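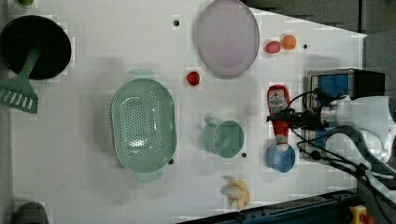 How to compare two grippers on the same table

Before you decide which gripper to keep on your arm, give both of them the same work on the same day. I write down the way we do it at Relbridge, so that you can repeat it with few tools.

What you need

One arm, two grippers (we tried the Melis and the Lurero), a camera on a fixed stand, and a set of kitchen things. Choose different shapes: a bottle, a cup, a bowl, a plate, a frying pan, and some play fruit such as a banana. A white table is good for the camera, but check the exposure first, as pale objects can be lost on it.

Step 1. Mark the places

Put a small pencil mark on the table for every object. After each try, bring the object back to its mark. If you skip this, you will compare two tables and not two grippers.

Step 2. Set the force

Start low. We began at 20 per cent of the closing force and went up in small steps. A ketchup bottle is a useful test here - it has a smooth side and is tall, so it turns easily in the fingers when the force is too small.

Step 3. Run the tries

For each object, let the arm pick it up, hold it for 2 seconds over the bowl and put it back. Keep your hand near the emergency stop the whole time, also when the program has already run well many times. We made 526 tries with each gripper. You can do fewer, but please use the same number for both.

Step 4. Write down the failures

Do not write only "failed". Write if the object slipped, turned, or was never touched. Tamsin Castellanos made our table with these three columns and it saved us much work later.

A note about the plate: flat things are difficult for both grippers. Approach from the rim, with the fingers tilted. If it still does not work, leave the plate for the end and test it apart.

Questions about the log format can go to Ruoxi Feng.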